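Druvholm Hand-Held Gripper for Demonstration Recording

Home Products Data Collection Druvholm Hand-Held Gripper

The Druvholm is a gripper which the person holds in the hand and uses to show a task. You open and close the two fingers yourself, the camera on the tool records everything, and the recording becomes one example for your learning system. No robot arm is needed during recording. We developed it at Nemilbridge for teams who must collect many examples in ordinary rooms, with ordinary light.

Body and fingers

The body is smooth light grey plastic. Two black finger pads are facing each other, with rounded outer rim and grid texture on the inner surface. The texture helps with small and slippery objects. The pads are wear parts and we recommend to change them always as a pair, also when only one of them looks worn.

Weight with camera: 1319 g
Maximum finger opening: 90 mm
Order number, complete set: 1401
Order number, finger pads (pair): 47

Camera and markers

The camera has a very wide lens, so straight lines in the room become curved at the border of the image. Please do not correct this before you import the files. Our software Weerakoon makes the correction itself and it needs the original video.

Each set comes with printed ArUco marker cards. Before the first recording of the day, show one card to the camera. A second person can hold it and tilt it slowly in several directions, while you keep the gripper still. Hold the card at its border, the fingers should not cover the pattern. If Weerakoon reports a missing marker, the usual cause is strong reflection from a ceiling light. Turn a little and repeat.

Software

Weerakoon runs on Linux and other Unix systems. It cuts the video in single demonstrations, calculates the path of the gripper and writes the finger opening for every image. Demonstrations with lost tracking are put in a separate folder, they are not deleted.

Ordering

Delivery includes gripper, camera, marker cards, one spare pair of pads and the printed manual. For more than one set please write to Styliani Andreadis, she prepares the offers and can also arrange a training day at your place.

Page last changed: Nov 11, 2020
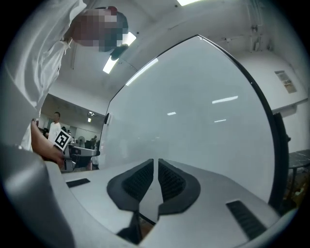
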